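4. The house rules, and how we came to write them down

I should say at the outset that none of us meant to write a standard. We meant to write one page. Maëlys Vidal had a sheet of paper taped inside a cupboard door at our Prirbridge office that said things like "hands in view" and "don't rush", and for the first 14 recordings that was all the guidance anyone had. Then Kirsten Friesen started labelling the results and came to see me on a Tuesday with a rather long face.

Her trouble was simple enough. We want a robot to learn household handling from people doing ordinary jobs with a camera on their head, and each of our people had a different idea of what a job was. One would start with the hands already on the object, another would spend ages walking up to it. Some narrated. Baptiste Jacquet hummed (we've kept the humming, it does no harm). You can't compare one with another if the beginning and the end of the action are a matter of taste, and every rule in this section grew out of an argument over a clip that somebody thought was perfectly fine.

4.1 Small parts

We began with small objects, as they cause the most quarrels. The first rule says that both hands should be visible at the moment of contact, including the one that isn't doing much. Régis Bailly was against this. He felt a resting hand was wasted information and that we were making people sit oddly for no gain. I took the other side, and still do: a spare hand flat on the work surface tells you where the person is braced, and a two-armed machine has to put its other arm somewhere too!

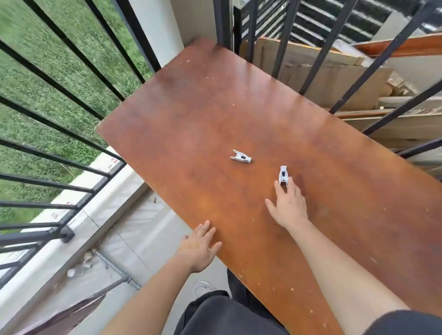
Figure 3. Small-part handling on a board, outdoors. Left hand flat on the surface, right index finger at the base of the upright part.

Notice as well that the two parts in Figure 3 lie differently, one on its side and one standing up. Our second rule asks for just that kind of variety between attempts. If every part starts upright, the robot learns that parts are upright, and then you're in for a dull afternoon of picking things up off the floor. We don't lay down which way they should face. We only ask that whoever is recording doesn't tidy them into a row first, which is harder than it sounds if you were brought up properly.

The third rule is about surfaces, and it's the one I'm fondest of. Leave them alone. Worn finish, scratches, daylight shining back off the top, all of it stays. An early draft from Yannick Lefèvre called for a plain matt mat under everything, and I can see why (his background is in factory inspection, where glare is the enemy), but people's homes don't come with mats. We dropped it after one meeting and he has been very decent about it.

4.2 Cloth and other large soft things

Cloth needed its own rules. With a rigid part you can say when it has been moved. With a blanket, well, when is it spread? We went round and round on this. Our working answer is that the person recording decides, and shows it by taking both hands off and holding still for a breath. Before that, anything goes: pulling, smoothing, going back to a fold you don't like.

We do ask for different grips to be labelled separately for each hand. Kirsten's first scheme had one label for the pair, and it fell over straight away with jobs like the one below, where the left hand presses and the right hand holds cloth and rail together.
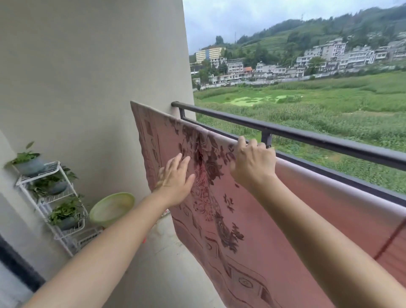 Can the same rules be used for recordings made indoors and outdoors?
The rules on hands, starting positions and labels carry over unchanged, and the only extra thing we ask for outdoors is a note of the weather and the time of day.

That note came out of Baptiste's first batch from Ostville, where he recorded 27 clips and wrote down the light for only the first few. We spent a good while guessing at the rest. He now keeps a pencil on a string.

4.3 What we'd still like to fix

Of the 767 clips we've checked against the rules so far, the most common fault is a missing pause at the end. I don't blame anybody for it. Once a thing is done your hands want to be off to the next job, and a written instruction doesn't seem to slow them down much. Maëlys would like a small beep. Régis says he'll leave if there is a beep. For now we trim the ends by hand, following the table in Appendix B, and each trimmed clip carries the initials of whoever did the trimming.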